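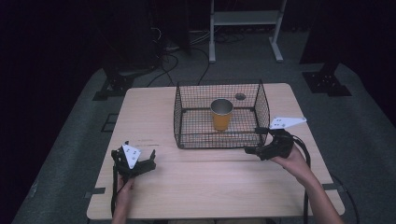 ## Giving up coffee, month one

I stopped drinking coffee in June, having worked out that I'd spent some 405 pounds since New Year on flat whites from the place by Branidstead station. My sister-in-law Araceli said I'd sleep like a child. I now wake at five, like a child.

The headaches went after nine days. What stayed was the smugness, which Jingyi at work has asked me to keep to my own desk.
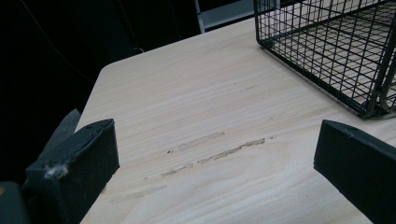

## Things I've drunk instead

- Chicory. Tastes like a shed.
- Barley something, 80 bags to the box. I have 74 left if anyone wants them.
- Hot water with lemon, which Maximiliano calls "washing-up for the inside".
- Tea, obviously, but so much of it that I suspect I've only moved house.

I did crack once, at a christening. It was instant, from an urn, and I'd have paid 600 pounds for a second cup — they'd run out. 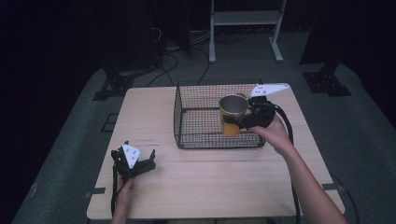 *Yellow cup, wire basket.*

Month two starts tomorrow. Ansel has bet me a curry that I won't see the end of it, and he's already picked the restaurant.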